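Packing light on the Nernonstead run

From April, passengers flying between Nernonstead and Milora can take just one cabin bag, and it has to weigh under 12 kilos. The route manager at Wallner, the regional airline behind the change, could hardly wait to tell me about it.

"We fly little planes with little lockers," she said. "Last winter we were leaving late nearly every morning, all over bags that wouldn't fit. Now we can turn a plane around in 26 minutes - I love that number!"

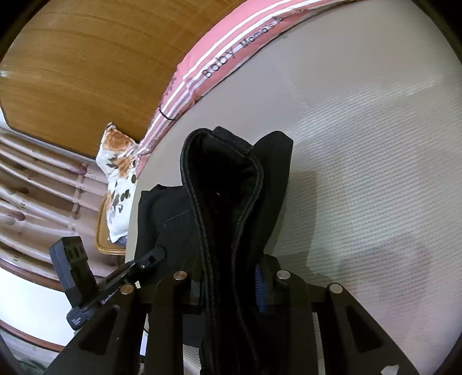
She is just as keen on the fares. A one-way seat starts at $149, checked bag included, and kids' car seats still travel free. "People hear 'new bag rule' and think we're after their money," she said. "So we put the checked bag in the price and left it there."

What about the Rudow stopover, which plenty of locals want back? She grinned. "Ask me again in spring. We need roughly 200 passengers a week to make it work, and I reckon they're out there."

I flew up the next morning with one small backpack, and we were off the ground at 7:10, right on time.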